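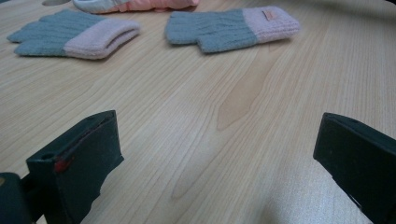

The Clevville office of Sowa has published a revised code of practice for hand-held gripper work on clothing and other soft goods. It takes effect in April and replaces the interim notes used at Tratthorpe and Menbridge. Section 1 deals with how a table is laid before the first grasp. Items belonging to a pair are placed separately, with clear surface between them, as with the two knitted gloves with pink cuffs on the bare wood. A pair laid so that one overlaps the other is to be reset before the operator begins.

Section 1 also covers the starting position. The jaws are open and empty when a session starts, and they remain so until the operator has a clear view of the item to be picked up.

The review drew on 1,297 session records from the two sites. Most of the corrections noted by reviewers concerned table layout and hand position. Very few concerned the tools themselves.

Section 2 sets out where hands may be. An operator holds the tool by its handle only. Fingers are kept away from the linkage and the jaw pads whenever the tool is under tension. Sleeves are fastened or rolled. Bands worn on the wrist or forearm must fit closely and must not hang into the mechanism.
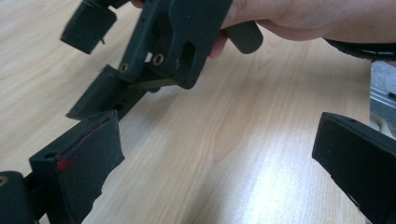

Where two tools are used over one table, the operators agree before starting which of them moves first. The second tool stays still until the first has withdrawn. A spoken "clear" is sufficient - no other signal is required.

Cables are routed along the side of the table away from the operator's working arm. Sites that cannot do this at present should write to the office before the code takes effect, stating what they propose instead.

Section 3 concerns inspection. Screws and bushings are checked by hand every 100 grasps. Jaw pads are examined at the same time for rough or broken edges, which can pull threads from knitwear. After 300 grasps the tool is taken out of use and cleaned, and the next operator signs for it.

Marks on a finger, whether paint, ink or wear, are to be entered in the tool log with the name of the person who noticed them. They are not to be wiped off or touched up during a session. 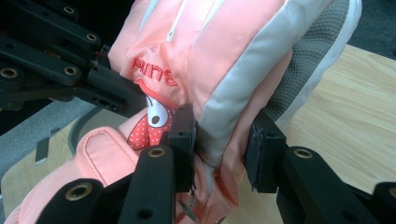 Section 4 is new and applies to padded and lined items. The interim notes treated them in the same way as flat cloth, and both sites asked for separate guidance. The grasp is taken across the body of the item, and the pressure is the least that will hold it. On a child's ski glove such as the salmon-pink one, a deep crease between the pads is acceptable. Cords are kept out of the jaws, and a cuff strap with a hook-and-loop fastening should lie flat, because the hook side catches on linings.

Section 4 further asks that printed or embroidered areas be avoided where another grasp is available. If none is, the operator makes the grasp and records it.

The code does not set a speed for the work. Several replies to the draft asked for one. The office's view is that operators should work at a pace at which they can stop between any two movements.

Eleven replies to the draft were received in all. A table of the changes made in answer to them is attached to the code as an annex.

Questions about the code should be addressed to Marjatta Partanen at the Clevville office. Printed copies for posting beside the tables will reach Tratthorpe and Menbridge by Friday.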